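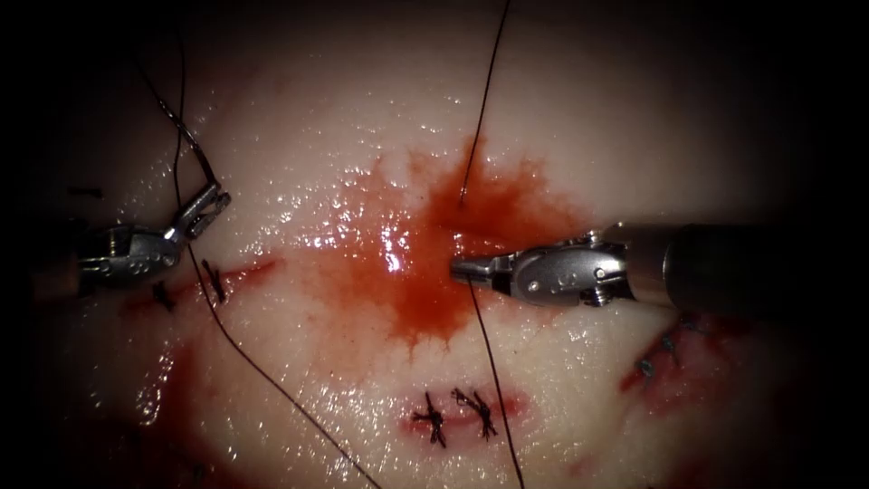
Chapter 7

Collecting Demonstrations

In this chapter:
Why a learning system needs someone to show it what to do
What counts as one example
Planning a collection session
Mistakes, and whether to keep them
Labels, and the people who have to write them

7.1 The unglamorous part

The first six chapters of this book were about models, and if you enjoyed them you may find this one a comedown. There are no equations until Section 7.6, and that one is a division. The subject is how to get the examples that the equations feed on, which in robotics usually means a person sitting at a pair of hand controls and doing the same thing again until the light goes.

A demonstration is a recording of somebody competent performing a task through the robot. The robot's arms move, the cameras run, and the joint positions are written to disk many times a second. Later a model is trained to produce the motions, given the camera views and the current state of the arms. This is called imitation learning, and its great attraction is that you never have to write down how to tie a knot. Anyone who has tried to write down how to tie a knot will see the appeal.

The price is that the model can only imitate what it was shown. It will also imitate things you did not know you were showing it. An operator who always pauses before closing the jaws will raise a policy that pauses before closing the jaws, and months afterward a graduate student will write two pages on the cause.

We will use suturing as the running case for this chapter. It is hard in most of the ways a manipulation task can be hard. Thread is floppy and has opinions. Tissue gives when pushed. The needle is curved, and a grasp that is a little off at the start becomes a large problem by the time the tip is meant to come out the other side. Blood, when there is any, covers exactly the part one would like to see.

7.2 What is one example?

Beginners answer this question quickly and then spend the rest of the project changing the answer. Suppose an operator closes an incision with two stitches. That may be one example (closing), or two (stitches), or a long string of small ones: pick up the needle, place the tip, drive it through, pull the thread, wrap, grasp the tail, tighten, trim. Each choice is defensible. Each one gives you a different dataset and a different argument at the next meeting.

The Skirkport collection, which we will return to throughout Part Two, settled on the stitch. An episode began with the needle held and ended when the tails were cut. The team recorded 322 episodes and was pleased with itself until training began, when it emerged that 62 of them started with the needle lying on the tissue. The operators had considered picking it up to be part of a stitch. The written instructions had considered nothing of the kind, having been drafted by people who had never dropped a needle.

The policy trained on the lot learned to hesitate at the start of every attempt, as if waiting to be told which sort of episode it was in. The repair was dull and effective. Needle pickup became its own segment, with its own label, and the boundary between segments was written down with a picture beside it.

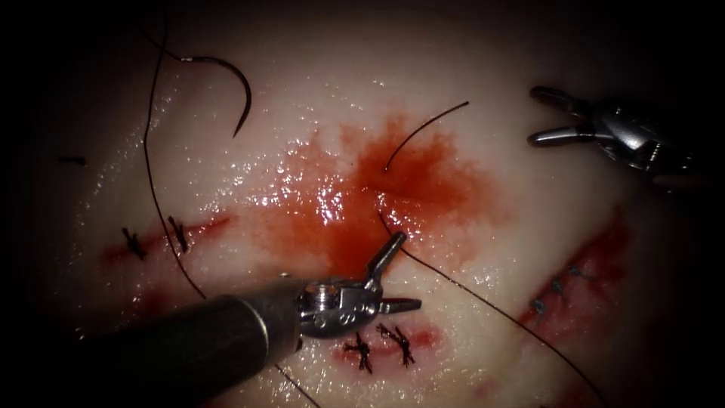
Notice that a great deal is going on around any single stitch. Earlier knots stay where they were tied. Cut ends stick out at whatever angle the scissors left them, and long strands wander across the tissue and pass close to incisions they have nothing to do with. To an experienced operator all of this is furniture. To a model it is pixels, with no note attached saying which black line matters. If every demonstration of a second stitch is recorded with the first one sitting neatly to its left, the model may well conclude that a neat knot on the left is what makes second stitches possible.

The remedy is variety, gathered on purpose. Change the direction of the incision. Start some episodes on clean tissue and others on tissue that has seen work. Let stains spread in some of them. Leave a scrap of thread lying about now and then. Operators with surgical training dislike this last instruction intensely, and you should expect to repeat it.

7.3 Planning a session

A session plan need not be long. The one used at Skirkport fit on a single sheet, taped to the console, and covered the following.

Task and segment names, spelled the way they will be spelled in the files.
Starting conditions for each block of episodes.
Who is operating, and for how long before a break.
What to do when something goes wrong.

The spelling line looks fussy. The Zidex archive, assembled at three benches by people on good terms with each other, contains "knot tie," "knot_tie," "tie knot" and, for one Wednesday, "kont." Merging them took longer than recording them.

Breaks deserve the same respect. Tired operators do not get uniformly worse, which would at least be easy to model. They get odd. They regrip when there is no need, let slack build up in the thread, and park the idle arm wherever it happens to be. Reviewers of the Skov and Pirnar recordings found they could guess the hour from the idle arm alone.

Before you read on, take a task you know well, such as lacing a shoe, and write down where one example of it begins and ends. Give your answer to somebody else and ask them to mark the same points on a video. Keep both versions. You will need them in Section 7.4, where we take up the matter of failed episodes and who gets to call them that.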